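Wotstead Comedy Benefit

The Wotstead Comedy Benefit is a stand-up comedy evening held each July in the town of Wotstead. It raises money for the Brenance Fund, which pays for job training and transportation for adults with disabilities. The event takes place on a Friday and is presented at Kocsis Hall, a former grange building with 371 seats.

Format

The program opens at 7 p.m. and features five comedians, each performing a set of fixed length. A host introduces the acts and conducts a raffle during the intermission. Material is expected to suit a general adult audience - the organizers ask performers to avoid jokes about individual residents. Reserved tables seat four and are sold in advance through local businesses. 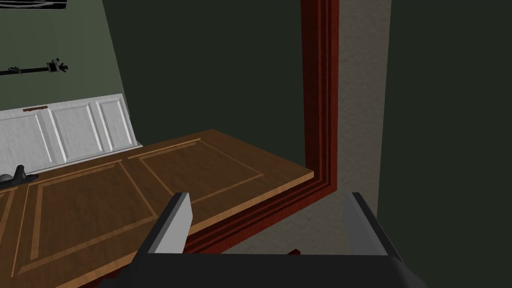

Brown wooden door with lighter inlaid panel outlines.

History

The benefit began as a supper with a single performer and was moved to Kocsis Hall after 3 years, when ticket requests exceeded the space available. Jolesance, a regional theater supply company, has lent the sound equipment since the move. One edition was postponed on account of a storm and held later the same month with the original lineup.
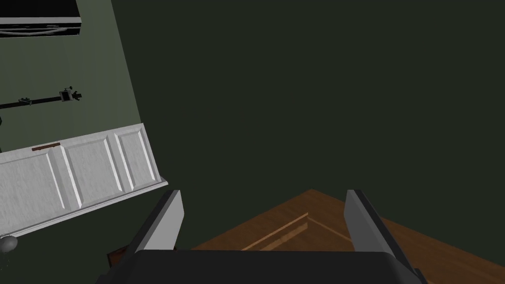
Staging at the benefit is kept plain, with one microphone, a stool and a single spotlight. Performers have generally favored dark, unbroken backgrounds, which keep attention on the speaker. A very dark green surface beside a lighter, muted green is one such pairing, and the hall's backdrop follows a similar scheme. Recordings of the sets are not released to the public.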